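Rullow Winery Replaces Basket Press Ahead of Late Syrah
10/18/19
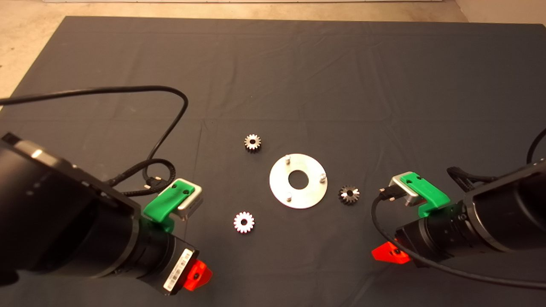
Rullow has put a new pneumatic press into service at its Villca Road cellar, replacing the hydraulic basket press that had handled all of the winery's red fruit. The first full load, from the Bako block, went through on Tuesday. Winemaker Lizeth Huaranga said the remaining Syrah will be pressed on the new unit as each fermenter reaches dryness.

The press is a closed-tank model with a side-mounted membrane. It runs on a programmed cycle: the membrane inflates to a set pressure, holds, deflates, and the drum turns to break up the cake before the next stage. The winery's standard red program has nine stages. White grapes will use a longer program with lower starting pressure and fewer rotations, to keep solids down in the juice.

Huaranga said the main gain is control over the press fractions. On the old press, the cut between free run and press wine was made by taste and by watching the flow at the spout. The cellar crew will still taste at every stage, but the program now pauses at set points so that the lines can be switched to a separate tank. Press wine from the Bako block is being held in neutral barrels and will be assessed for blending in June.

"The hard press from the old unit was bitter more years than it was useful," Huaranga said. "We sold most of it in bulk. I would like to keep more of it, if the tannin is there and the pH is reasonable."

Free-run wine from the same block went to tank for settling and will be racked to barrel after 14 days. Malolactic bacteria were added at pressing. Sulfur dioxide will be held back until the conversion is finished.

Cycle time is also shorter. A load of red pomace that took most of a shift on the basket press can be emptied, rinsed and refilled in under half a day. Cellar manager Nahom Mekonnen said that matters most at the end of harvest, when several fermenters tend to finish together and wine can sit on the skins longer than planned.

Installation required a new concrete pad, a dedicated compressor line and a wider floor drain. The work was due to be complete before the first white grapes came in, but the drain grating was delivered in the wrong size and had to be reordered. The whites were pressed on the old equipment as a result. Mekonnen said juice yield and turbidity from those lots were recorded and will serve as the baseline for next season.

The basket press has been sold to Hutura, a small cider producer run by Meirion Ruddock, and will be collected after the last red lot is in. It needs a new seal on the main ram and a replacement set of slats. Ruddock said the unit is larger than he needs at present and that he expects to run it at partial load for the first year.

Grower Demetrius Nakamura, whose family farms the Bako block, reported a crop slightly below last year's, with small berries and even ripening. Seven rows on the lower slope were picked separately following an early frost and were fermented in open bins. They will be kept out of the vineyard-designated wine until a decision is made on quality.

Rullow will release 100 cases of its previous Bako Syrah to mailing list customers before the end of the year. The tasting room remains open on its normal schedule during pressing, although the cellar walkway is closed to visitors while the crush pad is in use.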